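Put the bus schedule back on the pole

Opinion
7th October

Last August they took the paper schedules off the bus stops in Fitberg. All of them. The little plastic cases are still there at most stops, screwed to the pole with nothing in them, or with a sticker that has a square code on it and the words "Times are now on Flelness!" Exclamation point and all.

I was for it, for a week or so. Let me say that up front. I have a phone, I like my phone, I had the app on it before most people on my street. The paper ones were out of date half the time anyway, and somebody had usually drawn on them.

Then it rained and I was at the Mill Road stop with a bag of groceries in each hand and I wanted to know one thing. When is the 91. That's the whole question. Put the bags down in the wet, get the phone out, wipe the phone, open the app, app wants an update. Skip the update. App wants to know if it can use my location. Yes. App would like to tell me about a new feature. No thank you. Then a map. A very nice map, with a dot on it, and the dot was me, which I knew already.

The bus came while I was looking at the dot. Fine. I got on. But I've been annoyed ever since and I want to set down why before I talk myself out of it.

A schedule on a pole does something a phone doesn't. It sits there. It tells you the 91 runs past this spot even if you've never heard of the 91 and weren't looking for it. Walk past it with the dog every night for a year and you end up knowing, without trying, that the last one goes at twenty to eleven and that Sundays are hopeless. That kind of knowing is how people start riding buses in the first place. I took my first bus in this town after standing at a stop waiting out a hailstorm, reading the thing on the pole since there was nothing else to read. Found out I could get to the river in 8 minutes. I'd been driving there and paying to park.

Nobody opens an app to find out what they didn't know to ask.

And then the people without the app. I know, I know, everybody has a phone. Except go stand at the stop outside the clinic some morning. People there with old phones, cracked phones, phones with no data left this month, a phone that belongs to their daughter. People whose eyes aren't up to it. A man asked me there last week if this was where the 8 stopped, and I said I thought so, and he said he thought so too, and there we were, two grown adults guessing. Under an empty plastic case.

Visitors too. We say we want visitors. There's a whole banner about it on the bridge. So a visitor gets off the train, walks to the first bus stop, and the stop says: please download something, make an account, confirm your email. They get a cab. I would.

Now the case on the other side, and it is a real one, I'm not going to pretend it away. Paper goes wrong. Routes change, a road gets dug up, the summer times run out and the pole still says summer. The transit office says it cost too much to send someone out every time and I beleive them. The notice they put up over the summer talked about saving money for more service, and if that had meant even one more evening bus I'd probably be writing about something else.

It hasn't so far. Maybe in the spring. We'll see.

But wrong paper is a smaller problem than they make it. Print the date on it, large, at the top. People aren't stupid. If it says "good from August" and it's clearly an old sheet then you know to take it with a pinch of salt. What the app does is be wrong with total confidence. "Arriving now" for six minutes. Then the bus vanishes off the map like it was never born and the next one is in half an hour. At least the paper never promised me anything was arriving now. It said 4:12 and left the rest between me and the driver.

Something else, harder to explain. A pole with a schedule on it is a kind of statement. It says a bus comes here, we've written it down, you can hold us to it. I have seen people do exactly that - finger on the glass, finger on the watch, a look at the driver. It's not much of a look but it's something. With the app there's nothing to point at. The times move around to match whatever happened. Bus is late, the app says the bus is due when it's due, so strictly speaking nothing was ever late. Very handy for somebody. Not for the person at the stop.

And it goes well past buses. Same thing at the pool, where the lane times used to be on a board by the door and are now "in your account." Same at the diner with the menu, same at the parking lot, the school lunch list, the trash pickup. Every one of them small. Every one with a decent reason behind it. Add them up and you get a town where the walls don't tell you anything anymore, where you could walk from one end of Main Street to the other and learn less about how the place works than a stranger would have thirty years ago. Information that used to just be out in the air is now behind a little door, and you have to knock each time and give your name.

I don't think anyone planned that. It's what you get when each office saves its own few dollars and no office is in charge of the sidewalk.

So what do I want. Not a lot. Don't scrap the app, plenty of people like it and on a snow day it's the better tool by miles. Put one sheet back in each case. Doesn't have to be every time for every stop. First bus, last bus, how often in between, where it goes. A phone number a person picks up. Large type. The date. Change it twice a year and leave it alone otherwise.

If all that comes to $1000 in printing and a few days of somebody driving around with a screwdriver then I'd call it cheap, and I'd take a turn with the screwdriver. The cases are already up. They paid to leave them there!

There's a meeting about the winter routes later this month, the notice for it is, yes, on the app. I looked for it on the board outside the town hall first. The board has been taken down for repainting. I hope that's what it's for.

Anyway I'm going, and I'm taking the 91, and I've written the times down off the screen onto a index card and stuck it inside the empty case at Mill Road. Blue pen. It was still there this morning. Someone had added the Sunday ones underneath.

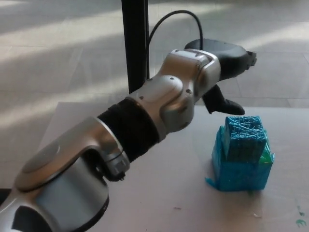

Rona Gashaw
Opinion columnist

Rona writes on streets, errands and getting from one place to another. She lives in Fitberg, near the end of the 8 line. Replies to a column can be sent to the opinion desk and may be shortened for print.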